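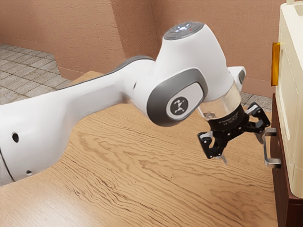
Drawer pulls. Everybody wants to talk about folding shirts and cracking eggs, and then the arm meets a plain metal bar on a dark wood cabinet and the whole afternoon is gone.

Roxana Urrego has been at it since May. She and her brother Duván run Rotcombe, a two-person shop that tests grippers for people who don't want to test them themselves. Most of it in simulation now. Cheaper. Faster. No fingers to replace.

The job on the screen when I came by: two grippers, same cabinet, same handle, same light. The Edow, two jointed fingers, curved pads. And the Salazar, parallel jaws, short stroke, costs less. 897 tries each. A try counts if the drawer comes out and the fingers let go clean.

"People think it's the grip," Roxana says. "It's the last inch before the grip."

Her point, more or less: jointed fingers swing as they open. One goes out wide, and if the wrist is a hair off it knocks the post of the handle before it ever gets around the bar. Parallel jaws don't swing. But they need to be lined up dead square, and they don't forgive much.

Then there's cameras. Duván's department. He has been swapping views for weeks, wide one over the room, close ones down low, and he is grumpy about the close ones. Wood grain is murder, he says. Long wavy lines everywhere, a big white glare on the left, and the controller has to find the edge of a cabinet out of all that.
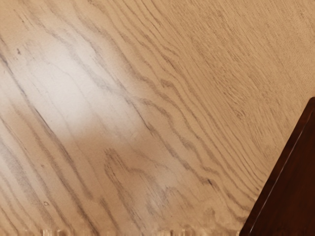 Close view in simulation: pale wood, plenty of glare, and one dark corner to steer by.

He tried turning the glare off. Scores went up, wich he hated. "My kitchen has a window," he says. Glare went back on.

The controller is Flaltine, same build for both grippers, so the comparison is fair-ish. It replans 5 times a second. Duván wants more. Roxana wants him to leave it alone untill the runs are finished.

Numbers, then. With the wide camera only, the Edow got the drawer open on 47 percent of tries. The Salazar, 52. Close enough that neither of them will call it. Add the close view and both improve, though the jointed fingers gain more, and Roxana isn't ready to put that in a table yet.
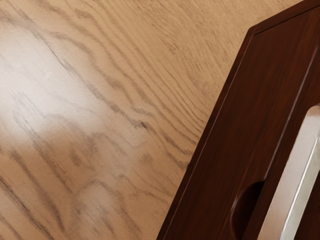 Does a better camera make up for a cheaper gripper?
Partly. A clearer view helps the arm line up on the handle, but it can't add stroke or reach to jaws that are too short for the job. Pick the gripper for the handles you have, then spend on the camera.

Next up is a round knob. Duván has already bet on the Salazar. Roxana took the bet, went back to her runs, and told me to close the door on my way out.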